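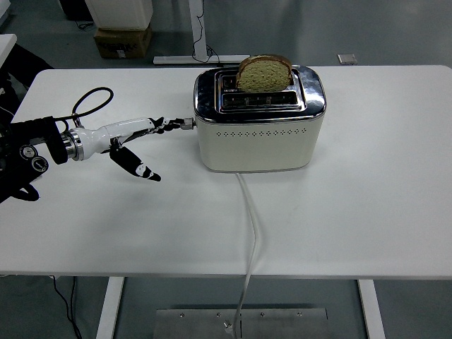 Cream two-slot toaster with one slice in.

Gallum Bread Club - your questions

I'm Sibel Dursun, I bake the bread, and I answer the emails (slowly, sorry!). These are the ones I get most.

How do I sign up?
Fill in the form on the join page and pick a small or large loaf. You'll hear from me within a couple of days with your pickup spot. If Zastesholm is full I'll offer you Gokelum, and you can swap later when a place opens up.

Can I choose my bread?
Sort of. You get whatever I'm baking that week, but you can tell me what you don't want. Plenty of people skip the rye, and my feelings have mostly recovered. The seeded loaf and the plain white are always available as swaps.

How big are the loaves?
The small one is 535 grams and the large is just about double. Two people who like toast will get through a small one pretty fast - my house certainly does.

Is it real sourdough?
Yes! Flour, water, salt and a starter I've been feeding since my old apartment. The sandwich loaf is the one exception, it has a little yeast and some milk in it, so please don't order that one if you avoid dairy.

Do you have anything gluten-free?
No, and I don't want to fake it. My kitchen is covered in wheat flour from floor to ceiling.

How should I store it?
Cut side down on a board for the first day, then in a paper or cloth bag. I don't like the fridge for bread, it goes stale quicker in there.

Can I freeze it?
Please do. Slice it first, put it in a bag, squeeze the air out, and toast the slices straight from frozen on a slightly lower setting than you think. Valquíria Teixeira taught me to slip parchment between the slices so they don't stick, and now I do it every time.

My crust went soft. Help?
Run the loaf under the tap for a second (really!), then give it ten minutes in a hot oven.

What if I'm away?
Email me two days before pickup and I'll move your loaf to another week. After that the dough is already made, so send a friend.

Do you close at all?
I take two weeks off in February. You aren't charged for those.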